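3.2 Price data

Scan prices came from 22 clinics in Kemley and Skyrme, list price only, cash rate where posted.

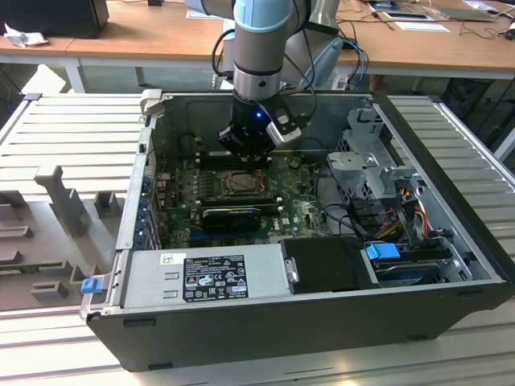 3.3 Patient survey

Forms went to 749 people with a Clalevia plan — 38 came back blank and were droped. Most had never asked a price beforehand.

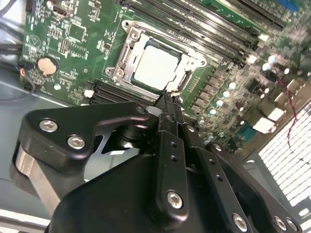
Those who had asked mostly rang the clinic, not the insurer. Same pattern in both towns.

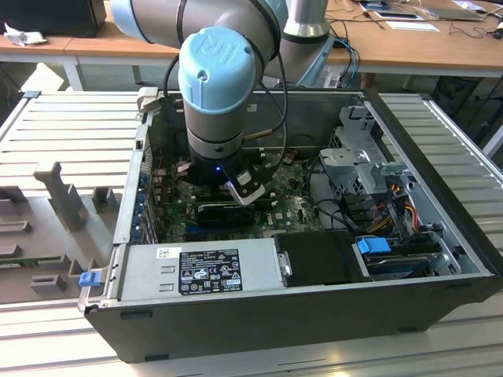 Did a high excess make people shop around? Only a little, and mainly for knee and back scans.
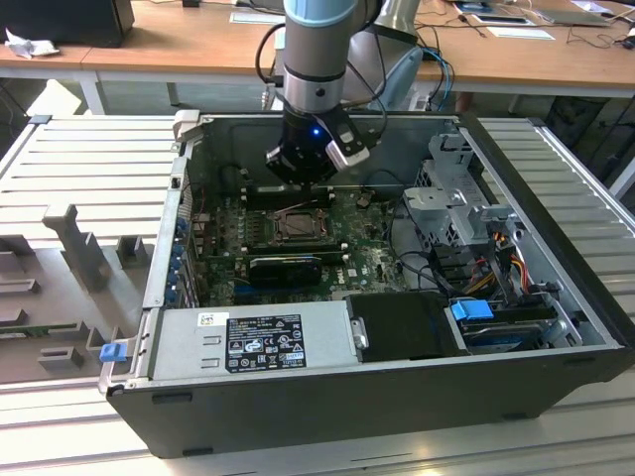

Hoditz objects that list prices mean little, as few patients ever pay them. Fair point, we keep teh cash rates seperate for that.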